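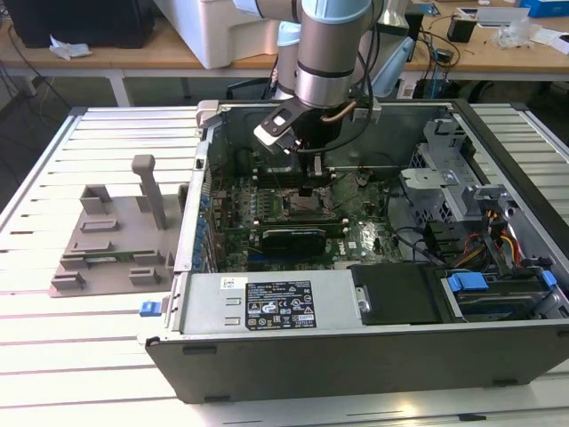 Session 4: What lives inside a desktop tower

Right, everyone, these are my notes for the fourth session, tidied up a bit because last year's lot told me (quite rightly) that they couldn't read my handwriting. Bring them along in June when we go over everything again, and scribble on them as much as you like.

We're working on an older Dell tower this time, laid on its side with the side panel off. I like old Dells for teaching. They come apart without a fight, and most of the parts you'll want to reach are out in plain sight once the panel is gone.

Getting your bearings

Start with the big green board. That's the motherboard, and everything else in the case either plugs into it or feeds it. On ours the name DELL is printed on it in white, which is handy when you're telling the person next to you where to look. The small blue cylinders in rows along one edge are capacitors. They smooth out the power supply to the chips, and on machines of this age they're worth a good look: a healthy one has a flat top, a tired one bulges or leaks.

The CPU socket is near the centre of the board. Please don't go poking about in there yet! Žydrūnas Ozoliņš is doing the whole of session 5 on processors and thermal paste, and he'll want you fresh.

Just below the socket is the graphics card, sitting in its slot under a dark shroud. Follow it along and you get to the expansion slot brackets, in a row on the wall of the case. Cards get fixed there so they don't wobble about when somebody tugs a monitor cable.

Drives and the blue plastic bits

The perforated metal box is the drive cage. The hard drive is in a bay down in the corner, with two bright blue rails clipped to its sides. When you see a coloured plastic part in a case like this, it's usually the maker's way of saying "touch me" — a rail, a tab, a latch. Have a gentle feel before you reach for a screwdriver.

Power

The silver box with the black label is the power supply. Red, yellow and black wires: on a standard supply red is 5 volts, yellow is 12 and black is ground. Copy the wattage and the input voltage off the label into your worksheet. You never, ever open the power supply itself. It can hold a charge after it's been unplugged, and I'm quite firm about this one.

Before session 5

Draw the inside of the case from memory, then check it against the real thing. Rasa Koppel has the spare worksheets if yours has gone missing. The parts list from Tolberg runs to 1,369 entries, so don't print it all — the first 10 pages will do you. And wear something without floppy sleeves, please.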